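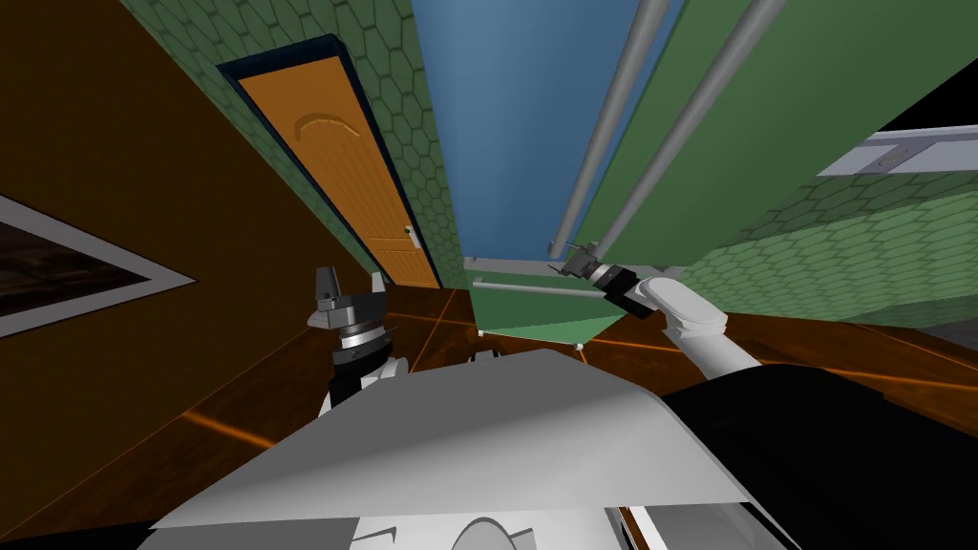
Teleoperators wanted, Tindunetti (part-time, from March)

Wamotix is looking for people to drive a two-armed robot in simulation and record examples for a learning system. You work from our office in Fallimville, three shifts a week, with hand controllers and a screen. Training is paid.

The target for this round is 300 clean recordings of household tasks, mostly handles and doors. Part of the work is done from the gripper view, which takes some getting used to. A large green panel can fill most of the screen, with the two fingers open at the bottom and only a strip of grey wall to judge your angle by. You must be patient with this - rushed recordings are thrown out.

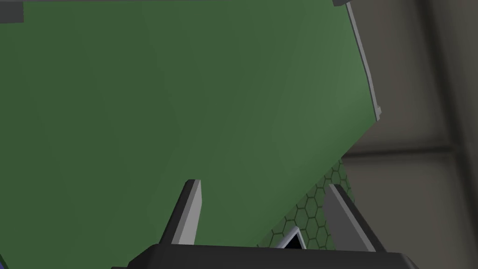
Applicants need steady hands and good written English for the shift notes. Gaming experience helps. At the trial session you will get the same kind of close view, with a tilted panel ahead and the fingers spread apart, and be asked to line up slowly.

Write to Indrek Navickas, quoting reference 742.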